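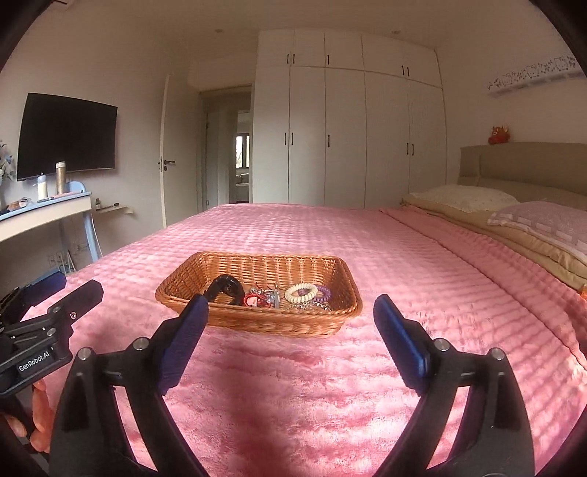

Trial 268 was the coil hair tie, and Daranee Wongsuwan did not like it.

"It registers as two contacts," she said. "The fingertip closes on one turn and the next turn pushes back."

"Log it as one object," said Gonçalo Barreto. He was reading the protocol from his phone. Galteo had written it in Larport, for a bench with a steel top, and it assumed that nothing under the object would move.

She closed the handles. The blue pads met on the spiral, lifted it 10 centimeters and held. She counted to two, lowered it and opened.

"Force?"

"Low. The claw clip took more." She typed the value. "The Đoàn pads would have dropped it."

"You haven't run the Đoàn pads on it."

"I ran them on the bracelet. They dropped the bracelet."

Gonçalo wrote this down under remarks, where Stesonmont would not read it. The comparison was due in March. It had one column for each set of pads and no column for the person holding the handles, though her numbers and his differed by more than the pads did. He had raised this by e-mail. The reply had thanked him.

"Change hands," he said.

"It's my list until 270."

"Then two more."

She looked into the basket and chose the red cord. It was tangled with the beads, and the protocol said single objects only.

"Log it as one object," she said, and closed the handles.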